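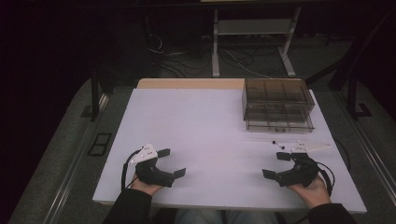 I have a confession to make, and my travel friends already know it, so it may as well be yours too. I think the guided day tour is the best way to see a town you've never been to, and I think the people who sneer at it are mostly sneering at the matching lanyards.

I used to be a sneerer. For years I showed up in places with a folded map and a lot of opinions about authenticity, and I walked until my feet hurt, and then I ate somewhere with a menu in 5 languages because I was too tired to keep looking. I told everybody it was wonderful. Some of it was! But a lot of it was me standing in front of a building, wondering what it used to be, and then moving along to the next building.

What changed my mind was Gostby. I went in January, which you shouldn't do unless you like horizontal rain, and I had one free day before my train out. The woman at the hotel desk asked if I wanted a seat on the harbor walk because somebody had dropped out. I said yes mostly to be polite. There were four of us plus the guide, all of us in wet hats, and she took us down to the fish sheds and then up a set of back stairs I had walked past twice the day before without giving them a thought. They came out on a little terrace above the boatyards. She told us which of the houses belonged to pilots (the ones with a window in the side wall, so they could see the channel from the kitchen) and after that I couldn't stop seeing the windows. I saw them all the way back to the station.

I would never have gotten that from a map. I probably wouldn't have gotten it from a guidebook either, because guidebooks have to care about everything a bit, and this woman cared about windows a great deal.

Now, I know the arguments on the other side, and I've made most of them myself over dinner. You can't linger. You're stuck with the group. The bus stops at a carpet shop that belongs to somebody's cousin. All fair. I've been to the carpet shop. I once spent most of an hour in Sarıgül drinking apple tea on a very nice sofa while a man unrolled rug after rug for a couple from our minibus who had plainly decided at rug number one that they weren't buying. I was hungry and my bus window had the sun on it the whole way back.

But I'd also point out that on the drive out that same morning, our guide had the driver pull over beside a vineyard so he could show us how the grapes get laid out to dry, and he got into a long, cheerful argument with the farmer about the right day to start. He translated both halves of it for us. I'd take an hour on that sofa again for those few minutes on the roadside, and I'd even take the tea.
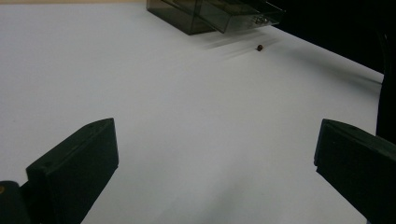
The thing I really want to argue with is the idea that wandering alone is somehow more real. I hear this all the time, usually from people who have just come back from somewhere. "We didn't do any tours, we just explored." And good for them, but explored what? When I explore by myself I end up wherever the sidewalk is widest. I'm drawn to the pretty street, and so is everyone else, and the pretty street has had a gelato place on it since before I was born. Left alone, I am a very predictable tourist. Put a local in front of me and I get a chance to be a slightly less predictable one.

There's a money side to this as well, and I don't want to skip it. A day tour costs more than walking around, obviously. In Steruvia I paid 2,000 in the local money for a full day, lunch included, and I swallowed hard when I handed it over. It was the most I'd spent on anything that week other than my bed. But the guide lived there. The lunch was in a house up the valley where two sisters cooked for whoever turned up, and they got paid out of it, and so did the driver. When I wander around on my own my money tends to go to the places with the best signs.

Not every tour deserves this defense. I have rules now, and you can have them for free. I won't go on anything with more people than fit around a big dinner table. I won't go on anything that promises ten sights before lunch. If the guide is holding up an umbrella and it isn't raining, I keep walking. And I always, always ask the guide where they grew up before I pay. The ones who light up at the question are the ones you want. I had a fellow in Hadbridge who answered by pointing across the river at an actual chimney, and I knew right then that the day would be fine. It was! He was terrible on dates and he skipped the cathedral completely (he said we could find it ourselves, it was the tall one) and he spent the time on the old mill lanes and the allotments and a pub where his grandfather had been banned. I went to the cathedral the next morning on my own. It was lovely and I remember almost none of it.

My other piece of advice is to take the tour on your first day. Most people leave it for the end, as a sort of mop-up, and by then they've already formed their habits. They have their coffee place and their route to the square and they don't want to be told there's a better one. Do it first, while you're jet-lagged and easy to lead. You'll get a rough sense of which hill is which, you'll learn how the buses work, and you'll have one person in town who can tell you where to eat on a Sunday. Then go off and wander as much as you like. I still wander – I haven't turned into a person who needs a lanyard to cross the street – but I do it on the second day now, and I know a little of what I'm looking at.

A friend of mine read a draft of this and said I was really just arguing for talking to people, and that I could do that without paying for it. Well, maybe she can. She's the kind of person who gets invited to weddings from a bus stop. I'm shy in a second language and pretty shy in my first. I don't walk up to strangers and ask about their kitchen windows. For somebody like me, a guide is a person whose job it is to let me ask, and I ask a lot once I get going. I asked the Steruvia guide so many questions about goats that he eventually phoned his uncle and put me on.

So if you see a small damp group following a woman up some back stairs this winter, and there's one person at the rear holding everybody up because she's looking at the side of a house, come and say hello. There's usually a seat going. I've got the Gostby walk booked again for January, same hotel, same desk, and I've bought a better hat.

Posted September 3, 2026

4 comments
5 shares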